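グリッパーを実機に付ける前に、シミュレーターの中で何本か比べておきたい、という相談を最近よくいただきます。わたし自身、最初の頃はいきなりアームに取り付けて、いきなり指先を曲げてしまったくちなので、気持ちはとてもよくわかります(あのときの修理代のことは、いまでもあまり思い出したくありません)。そこで今回は、わたしたちの作業場でやっている比較の手順を、なるべく省略せずに書いてみます。少し長くなりますが、お茶でも飲みながらお付き合いください。

## 比べる相手を決める

今回並べるのは、二本指の平行グリッパー「Ina」と、三本指で少し柔らかい「Kulo」です。コントローラーはどちらも Skoneck を使います。ここを揃えておかないと、あとで差が出たときに、指の違いなのか制御の違いなのかわからなくなって、夜中に頭を抱えることになります。

カメラも同じ位置に固定してください。Palesa Baloyi さんが以前、片方だけカメラを少し下げたまま一晩回してしまい、翌朝ふたりで結果を見ながら「なんだか Kulo だけ妙に上手いね」と首をひねったことがありました。下げたほうが植物の葉の陰を避けられていただけだったんですね。

## 卓上シーンを用意する

机は白い天板のものをおすすめします。物の影がはっきり出るので、置いた位置がおかしいときに気づきやすいんです。ただし白い物を白い机に置くと、深度の確認をするときに見失いがちです。うちでは意地悪な題材として、あえて白い扇風機を入れています。

置く物は、形の性格がばらけるように選びます。

- 丸くて背の低い物(スマートスピーカーなど)
- 薄い板状の物(小さな黒板や額縁)
- 鉢植えのように、つかんでよい場所が限られる物
- 地球儀のように、球と台座で幅がまるで違う物
- 瓶のように縦に長い物

額縁を黒板に立てかけておく、というのもぜひやってみてください。片方を取ると、もう片方がどうなるかまで考えなければいけないので、グリッパーの性格がよく出ます。

配置が済んだら、アームを読み込まない状態で一度レンダリングして、それを基準として保存します。あとで物がめり込んだり、知らないうちにずれたりしたとき、戻る場所があるというのは本当にありがたいものです。

## 設定ファイルを書く

グリッパーごとにファイルを分けて、違うところだけを書きます。共通の部分は一つにまとめましょう。

```yaml
base: common.yaml
gripper: kulo
controller: skoneck
trials: 228
seed: 17
```

乱数の種を同じ17にしておけば、Ina と Kulo がまったく同じ順番で同じ物に挑戦してくれます。試行は228回。半端な数に見えますが、うちの対象物の一覧と把持の向きの組み合わせを一巡させるとこうなります。みなさんのところでは、ご自分の一覧に合わせて変えてください。

## 回してみる

いきなり全部を回さず、まず20回だけ動かします。このとき画面を眺めながら、次のところを見ておきます。

1. 指が閉じきる前に、手のひら側が物に当たっていないか
2. 持ち上げるときに、隣の物を引きずっていないか
3. 離したあと、物が跳ねていないか

三つめが出たら、たいていは接触の硬さの設定です。うちでは物理計算を毎秒1000ステップにしてから、ずいぶんおとなしくなりました。計算は遅くなりますが、跳ねる瓶を追いかけるよりは気が楽です。

問題がなければ本番です。日曜の夕方に流しておいて、月曜に結果を見る、というのがわたしの好きなやり方です!

## 結果の読み方

成功率だけを見て決めたくなるのですが、どうか失敗の中身も開いてみてください。Ina は薄い物に強くて、額縁の縁などは気持ちよくつまみます。そのかわり球には弱く、地球儀は球の部分を狙うとよく滑りました。Kulo は丸い物を包むように持てるのですが、物どうしの隙間が狭いと三本目の指の行き場がなくて、手前で止まってしまいます。

Ayodele Briggs さんは「失敗を三種類に分けて色をつけるだけで、会議が半分の時間で終わる」と言っていて、わたしもそれを真似しています。届かなかった、つかめなかった、落とした、の三つで十分です。

## つまずいたときは

Skoneck の最大把持力が、グリッパーを替えても前の値のまま残ってしまうことがあります。Kulo に切り替えたのに鉢をつぶすような力で握っていたら、まずここを疑ってください。設定を読み直すだけでは直らず、コントローラーごと再起動が必要でした。

それから、シーンを保存し直すときは別名でどうぞ。わたしは一度、基準のほうに上書きしてしまい、Nesma Lamrani さんの手元に残っていた控えに助けてもらいました。次は同じシーンに Chevalier のアームを入れて、手首の可動域で差が出るかどうかを試すつもりです。そのときの設定も、まとまり次第このページに足していきますね。

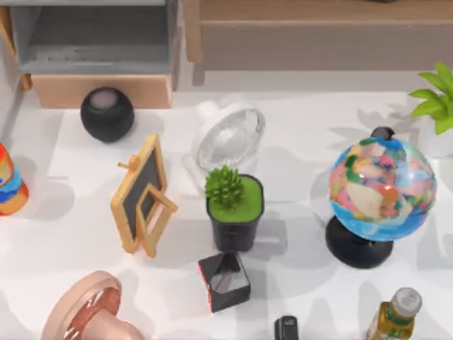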